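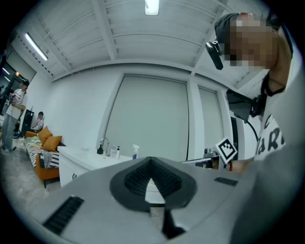

**Figure 4.** A person in a dark cap with a small camera worn near the temple, and a device hanging from the neck on a dark strap.

### 4.2 What people keep from a panel

Fan convention panels are sold on the promise of being in the room, and most of our respondents spent a good part of being in the room trying to record it. We surveyed 2782 badge holders at the Otness convention in March, asking what they had captured during the big superhero presentations in the main hall and what they had done with it afterward. Phones dominated, as one would guess. A smaller group preferred to keep both hands free for applause or snacks, and described setups along the lines of the head-mounted camera in Figure 4, with its lens aimed downward. Several conceded that a lens pointed that way is very good at collecting footage of one's own lap. They intended to wear it again next year.

The hall seats 2000, and the Kombo Pictures panel filled it. Kombo showed a trailer for its team-up film, then showed it again, and asked the audience both times not to record. Of those who attended, 760 told us they had recorded at least part of it. We did not ask them to feel bad about this, and they did not volunteer to.

What happened to the recordings is less dramatic than studio legal departments may fear. The most common answer was "nothing yet." Respondents described folders they meant to sort, clips too dark to make out, and audio in which the hero's big line is buried under a neighbor's scream. One called her file "proof I was near it," a phrase we have adopted in our coding scheme for want of a better one.

The exception was the Felano panel, a quieter affair for a comic book series with no film attached. Only 17 respondents kept any video from it, but nearly all had watched theirs again, often more than once. We are wary of making much of so small a group. Still, the pattern fits our interviews at Jasetti, the one-day show described in Section 3, where fans of lesser-known titles treated recordings as something to pass around — partly out of generosity, partly to recruit.

Studio trailers reach the public soon enough in far better quality, usually before the fan is home. A writer's long, wandering answer about issue six does not. Section 4.3 turns to the autograph line, where recording is rarer and the waiting considerably longer.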